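Brevside bench arm, kitchen table layout
August 2025

Working notes and four pictures from the shared workshop at Brevside. The build is one arm, one two-finger gripper, a wrist camera, an overhead camera and two angled views, all pointed at a white table of play-kitchen parts. The job is pick and place: take a named object, put it down at a named spot, go back to the park position. The software side is a small task runner called Yoo, which keeps the object list, the camera settings and the log. Calibration went on through most of July and is still the part that eats the time.

## Reach and approach

The arm is mounted off one side of the table, so everything on the far edge is picked close to full extension. Repeatability is worse out there. We measured it with a dial indicator against a machined block clamped to the table, with the same approach run 13 times at each test point. Near the base the spread was small enough to ignore. At the far edge it was not, and the grasp width for objects on that side is set wider to cover it.

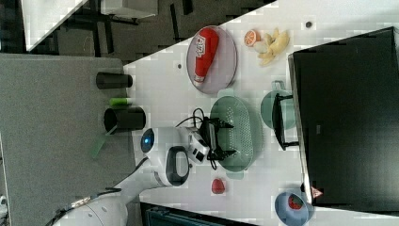 Approach height is a fixed value per object class. We tried computing it from the overhead view and dropped that after the estimates for shiny parts jumped between runs. The fixed values live in a plain text file. If you add an object, add a line to that file, and do the first run at low speed with a hand near the stop.

Cable routing needs checking before any session that uses large wrist rotations. The loops have to be long enough for a half turn in either direction and short enough that they don't drag over low objects. Ours are held by hook-and-loop ties at two points. Zip ties were stiffer and pulled on the connector.

## Layout

Table layouts are stored as named files. A layout gives the nominal position of every object and a tolerance for each one. Yoo compares the overhead view against the file before it starts and refuses to run if something is out of tolerance. In practice the refusals are mostly caused by a change in room light, so the threshold was loosened once and then left alone. Layouts made before the overhead mount was moved don't load and should be deleted.
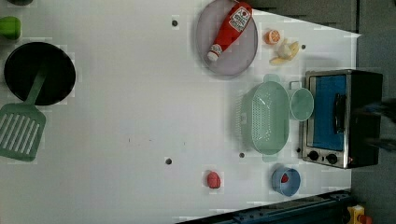
*Overhead view. Plate and ketchup bottle top center, mint-green colander in the right half, toaster oven at the far right.*

The holes in the tabletop are useful as reference points. Their positions are measured by hand and entered once, and the overhead calibration is fitted to them. Objects shift and get replaced, the holes don't. The only care needed is to keep small parts off them during the fit.

The overhead mount is a length of extrusion with a Pritolham clamp at each end. It is stiff enough for still captures. It is less good while the arm is moving fast, so overhead captures are taken with the arm stopped and a short settling delay.

## Wrist camera

The wrist camera is for the last part of the approach. It runs at fixed exposure and fixed focus. Auto exposure was tried first and produced a visible step in brightness each time a finger covered part of the view, and the edge detector treated the step as movement.

Perforated parts are the hardest class we have. A regular grid of holes gives the matcher many equally good answers, each one a hole spacing away from the next, and it will pick the wrong one with high confidence. The fix in the current version is to ignore the pattern and work from the rim and handle tabs. If the rim is out of view, the arm backs off until it comes back in. Over the last block of 299 attempts on all objects, 37 were aborted, and 33 of those aborts were on the colander.

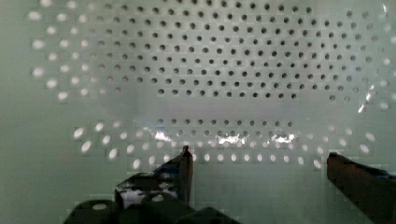
**Would a depth camera on the wrist fix the colander problem?**

It would help with the rim, but the one we borrowed had a minimum range longer than the distance we need for the last part of the approach, and it returned patchy data on glossy plastic. A better light at the wrist is cheaper and is next on the list.

## Gripper

The fingers are the long type. They get into narrow gaps and flex a little under load, so the commanded width and the actual width differ on anything stiff. We log both. Grip force is limited in the controller and the limit applies to every object, soft or hard. Per-object limits are supported in Yoo but were turned off after a typo in the file closed the fingers on a cup at full force.

Finger tips are a wear item. Check them for tears and for any rotation on the mount before the first run of the day. A rotated tip shifts the contact line and the part twists as it is lifted, which looks like a calibration fault and will cost you an hour if you go after it as one. Spares are in the Sivutura drawer unit, second from the top, with the correct hex key taped to the bag.

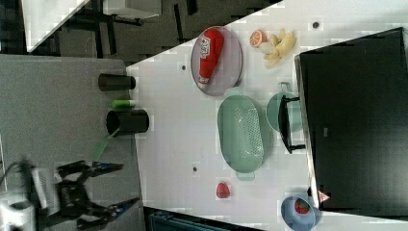

The park position was changed at the same time as the finger length. The old one left the tips too low over the near edge, and tall objects placed there were at risk on the first move out. The new one keeps the gripper back toward the base with the jaws open. Any script that still calls the old position by its joint values needs to be edited by hand. Scripts that call it by name are fine.

## Open items

- Wrist light: bracket drawn, not printed.
- Re-measure far edge spread after the base bolts are retorqued.
- Move the log files off the bench computer, the disk is nearly full.
- Write a layout with the cups standing in the middle of the table.
- Oven door task is on hold until the force limit question is settled. The handle needs a pull along an arc and the current motion planner only does straight segments near contact.

Layout files and the object list are in the shared folder under the table name. Please don't edit the calibration file in place. Copy it, change the copy, and note the change in the log.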